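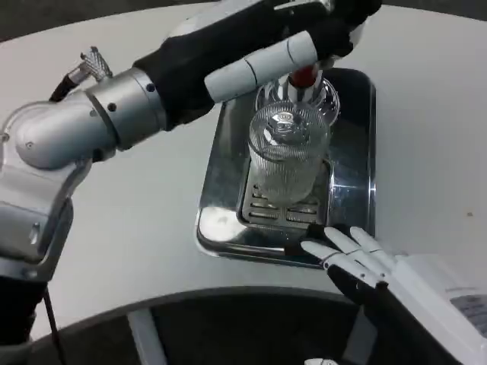 A ribbed glass on the drip grate at the new coffee point.

Last updated: Sep 14, 2022

Search this site Enter keyword Go

Visitors to the Paltbridge reading room can now get a coffee without leaving the building. The coffee point opened at the end of August on the white table, and the room has done away with paper cups at the same time. Drinks are served in clear ribbed glasses, which are washed and used again.

Imke Seidel, who manages the room, said the old arrangement went through 3,000 paper cups a year. 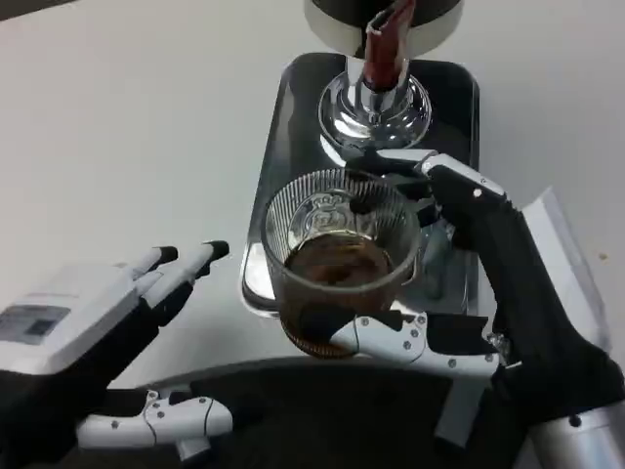
"People asked for a proper glass," she said. "They like to see what they are drinking — and it looks nicer on the table." The room has bought 33 glasses to start with, and more will be ordered if they run short in the winter.

The machine stands on a steel drip tray with a slotted grate. Staff will empty the tray and wipe it down four times a day, and readers are asked to set their glass on the grate before pouring.

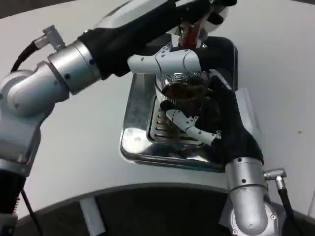 A glass of dark brown liquid over the drip tray.

Coffee is free for the first month. After that a charge will be set, and Pascal Lenz, who looks after the accounts, expects to put up a price list beside the door. Tea may follow later.

Drinks can be taken to the tables by the window but must be kept away from the map drawers. Used glasses go back on the trolley by the desk. 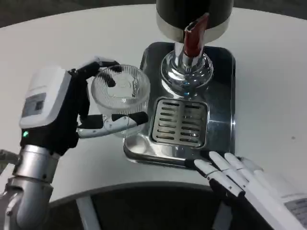 The spout and the slotted grate, with a clear fluted tumbler to the left.

Questions about the coffee point can be put to Sawsan Saab at the front desk during opening hours.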